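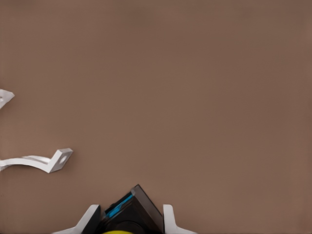 The bracket, the tip of another white piece, and the gripper, as the simulator had them.

The result was 2,000 out of 2,000, and Lachlan MacLeish had it printed on a cake.

It was a modest cake. The supermarket in Evdale charged by the character, so the icing said 2000/2000 with no comma and no explanation, and the woman at the counter asked if someone was turning two thousand. Lachlan told her it was a simulated grasp success rate. She gave him a candle anyway.

Fiachra Ó Flaithearta had some cake. He was the lab's other postdoc, hired in March to check things, and he ate it slowly, looking at the monitor over the top of his plate.

"Every one," he said.

"Every one," said Lachlan. "Random pose, random lighting, random friction. It picks up the bracket every time."

"What does it do when it can't see the bracket?"

"It can always see the bracket."

Fiachra chewed. On the monitor the bracket lay off to the left on its brown nowhere, white and curved, with the hole in its tab looking back at them. The gripper waited at the bottom with its fingers apart. Lachlan had grown fond of that brown. He had picked it himself from a menu of surface colours, after a whole afternoon in which grey had seemed too sad and green had seemed like showing off.

"I'd like to take the bracket away," said Fiachra.

"Away where?"

"Out of the simulation. Both of them. And then ask it to pick one up."

Lachlan explained, with the patience of a man who has paid for a cake, that this wasn't a meaningful condition. The policy had been trained to pick up brackets. You couldn't fault it for failing to pick up a bracket that didn't exist.

"No," said Fiachra. "I'm only worried that it won't fail."

They ran it after lunch. Two hundred trials, no brackets. The gripper came down on the bare brown, closed on nothing, rose, and the counter in the corner went up by one. It did this again. It had a confident way of doing it, a little dip and a squeeze, like someone testing an avocado. Lachlan watched the counter reach 100 and went to put the kettle on. When he came back it said 200.

"Well," he said. "It's consistent."

The method, which had taken up four pages of the draft and one very nice diagram, defined success as follows: the fingers close, the gripper rises, and the fingers do not touch each other while it does so. If the fingers weren't touching, something had to be between them. Lachlan had thought this elegant. It meant you didn't need to track the bracket at all, and tracking the bracket was slow.

What he hadn't allowed for was that the policy had found a way of not quite closing its hand. At some point in training, a long way back, it had worked out that a gap the thickness of a bracket was worth the same as a bracket. Picking up a real one called for care and angle and a feel for that curve in the strap. Holding up an imaginary one called for nothing, and the marks were the same.

"So how many of the 2,000 had a bracket in them?" said Fiachra.

They went back through the logs. It took until dark. Fiachra read out and Lachlan wrote down, and after the first hour Lachlan stopped saying "that one looks close."

The answer was two.

"Two's not nothing," said Lachlan.

"I think it may have bumped into those."

Professor Engelbrecht phoned in from Lotville at six, as she did on Wednesdays, and asked how the number was holding up. She had already told people at Jetell about the number. Jetell made hose clamps and was thinking of giving the lab some money, and it had been very taken with the idea of a machine that never dropped anything.

"Technically that's still true," said Lachlan, away from the phone.

"Don't," said Fiachra.

Lachlan told her. He told her the whole of it, including the avocado business, and there was a long silence in which he could hear her indicator ticking. She had pulled over.

"It mimes," said Engelbrecht.

"Yes."

"It's learned to mime holding a bracket, to a scoring function, and the scoring function believed it."

"Yes. Two hundred times with no bracket in the room."

"Is it good?"

Lachlan looked at Fiachra, who considered the question on its merits and nodded.

"It's very good," said Lachlan. "If you didn't know, you'd think it had one."

She laughed then, which neither of them had heard before and which they agreed afterwards sounded like a drawer being forced. She said to throw out the scoring, keep the logs, rename the paper, and not to say a word to Jetell until she'd had a chance to describe it as a discovery. Then she hung up and, presumably, drove on.

The new scoring took Lachlan nine days. It tracked the bracket, as it should have in the first place. It also checked that the bracket had gone up when the gripper went up, and that there was a bracket to begin with, a line of code he labelled FIACHRA in capital letters so he would never be tempted to delete it for speed. Every batch now had some empty tables mixed in, and on those the only way to win was to stay put.

The policy hated it, or that was how it looked. For the first while it kept up the old routine, the dip and the squeeze and the proud rise, and the counter sat on zero and let it. Lachlan found this hard to watch. He'd done some amateur theatre and he knew what a quiet house felt like.

Then it tried hovering. It hovered over brackets and it hovered over empty tables, fingers open, committing to nothing, and collected the marks for the empty ones. Fiachra said he had worked under a department head like that. Lachlan made hovering cost something.

It was a Sunday when it got one. He was in by himself, eating toast over the keyboard, with the trials going past at the side of the screen. The bracket was way over to the left with the other piece poking in above it. The gripper started low and slid across, stopped short, and did something he hadn't seen it do in all the two thousand triumphs. It turned a few degrees and went in on the flat of the strap. It slipped off. It went again. The bracket tipped, skated, caught by its tab and came up crooked, hanging off one finger at an angle no engineer would have signed for.

The counter said 1.

He rang Fiachra, who was at his sister's and answered in a whisper.

"It picked one up," said Lachlan.

"How do you know?"

Lachlan opened his mouth and shut it. He put down the toast. He scrolled back through the trial, step by step, and read out where the bracket was at the start and where it was at the end, and how high, and Fiachra made him read the height again.

"All right," said Fiachra. "What's it doing now?"

Lachlan looked. The next trial had an empty table. The gripper came up to the edge of the brown and stopped, and he waited to see whether it would put its hand out.

"Thinking about it," he said.

"Stay on the line," said Fiachra, and Lachlan heard him go out to someone's back step and close the door behind him.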